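Talevstead abre novo espaço de trabalho partilhado em antigo edifício industrial

04/01/2019 - A Talevstead anuncia a abertura do seu novo espaço de trabalho partilhado, instalado num edifício industrial reabilitado. O projeto de interiores foi confiado ao ateliê Lightfoot, sob a coordenação de Agathe Picard, e abrange 230 metros quadrados.

A parede de tijolo foi mantida à vista e serve de fundo a mesas brancas de linhas simples, com arranjos de flores em tons claros. 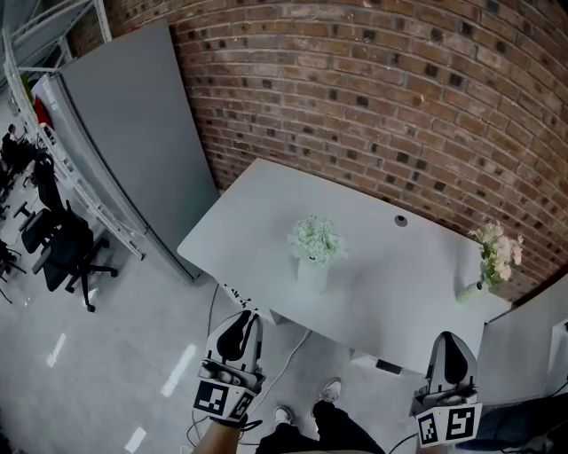

Um interior sóbrio

O ateliê optou por um pavimento cinzento claro e liso, divisórias altas no mesmo tom e mobiliário predominantemente branco. "Pretendíamos que o tijolo fosse o elemento de maior presença e que tudo o resto se mantivesse discreto", afirma Agathe Picard.

As tubagens brancas do teto ficaram aparentes, a par da iluminação fluorescente. A arrumação é assegurada por armários altos de portas lisas, e os postos de trabalho dispõem de cadeiras de escritório com encosto em rede.

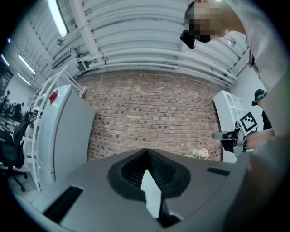
A obra decorreu em três fases e foi acompanhada por Lionel Tessier, responsável pelo património imobiliário da Talevstead. Uma segunda sala - destinada a reuniões e formação - tem abertura prevista para junho.

Os pedidos de adesão e de visita devem ser dirigidos a Gwenaël Caron, do serviço de acolhimento da Talevstead.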